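Wed 11 January

Workshop, glaze shelf sort-out. Cold start, kiln room 2 only got warm by eleven. Teemu in from nine, me from half past.

Langlois order - 36 pieces, all dark body, fired to the Potora schedule with the 30 min hold. Teemu thinks the hold is too short, I think its the shelf position. Left it as is for now. Write down which shelf next time!!

Wiped down the top two shelves, binned the October test tiles (kept the labelled ones, box under the sink). Scales reading 155 for the test weight again, need to ask Vasiliki if she has the spare battery.

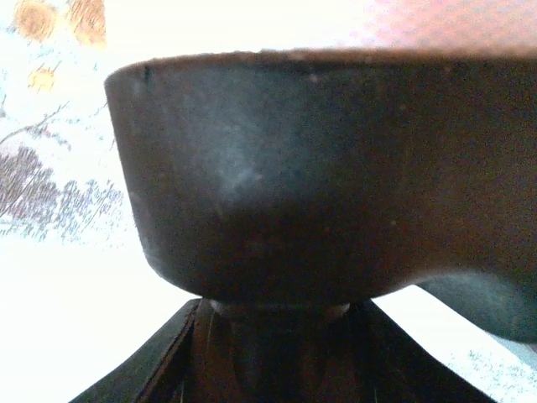 Surface on the dark pieces still bothers me. Matte is what we want, but it shows everything - grainy up close, brown and bluish mottling in the grey, paler chalky patch on the curve of the side. Small dark mark by the rim too, scuff or notch, run a nail over it before it goes anywhere. Couple of pale specks, dust or chips. Damp sponge first, then decide.

Vasiliki to ring Loramico re more of the same clay. Shelf liners tomorow.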